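Purnport Textile Reuse Trial
Progress report, second period
Prepared by Aitana Zabala for Telmo Rivas, Grants Office

Summary of the period

Most of what we planned for these months was sorting-floor work, and that is covered in the figures sent separately. The item you asked me to write up in full is the June visit to Skanasside, where the folding system we may lease was shown to us and to a handful of other reuse centers. I went with Casimiro Llorente, who runs our back room and would have to live with the thing.

My short answer is that I am not ready to recommend the lease. The longer answer follows.

What we were shown

The open day ran from mid-morning until 3 p.m. There was a talk first, with slides, and most of the claims were made there. Gervásio Holanda led it for the Skanasside group. He was pleasant and answered what he could, but several of my questions were met with "that depends on the garment," and I heard that phrase often enough to start writing it down.

After the talk we moved to the bench. The system is called Pastor. It works with two arms over a table covered in black cloth, and each arm ends in a white gripper that pinches the fabric. We were allowed to stand close, and I thought the handling was gentler than I had expected. Casimiro agreed on that point, and he is hard to please. 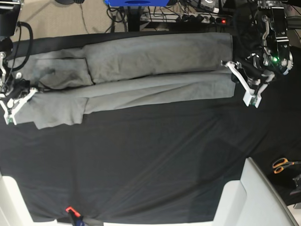 Pastor at the bench, Skanasside open day: a gray garment folded lengthwise, one gripper at each end.

Look at the lower edge of the garment and you will see my concern. The two layers do not line up, and there is a loose end hanging at the left. One of our sorters would be asked to do that again before it went on a shelf. I put this to Mr. Holanda, who said a later step squares the fold. We did not get to see that step on this piece, so I can't tell you if it does.

I also asked for the system to be tried on something from our own bag. We had brought a child's zip jacket and a fitted sheet, both ordinary stock for us. The jacket was turned down because of the zipper. The sheet was "out of scope for today." I don't hold this against the staff, but our bins are full of zippers and fitted sheets.

Claims we could not check

The slides gave a figure of 883 completed folds in testing at the Firkthorpe site. I asked how many attempts that came from and how many of the folds a person had to fix afterward. Neither number was on hand. Aaliyah Penner, who looks after their test records, has promised to send both. Until they arrive I would treat the 883 as a count with nothing under it.

Speed is the other gap. Nothing was timed in front of us – or if it was, the result was not shared.

Spending

Travel for two people came to $174, against the $200 set aside. The balance stays in the visits line.

Next period

I have asked Skanasside for a second session using a mixed bag of our stock, picked by Casimiro and not opened until we are at the bench. They have said yes in principle and have not offered a date. I would like to hold the lease decision until that is done and the Firkthorpe records are in. If your office needs a decision sooner, it will be a no from me.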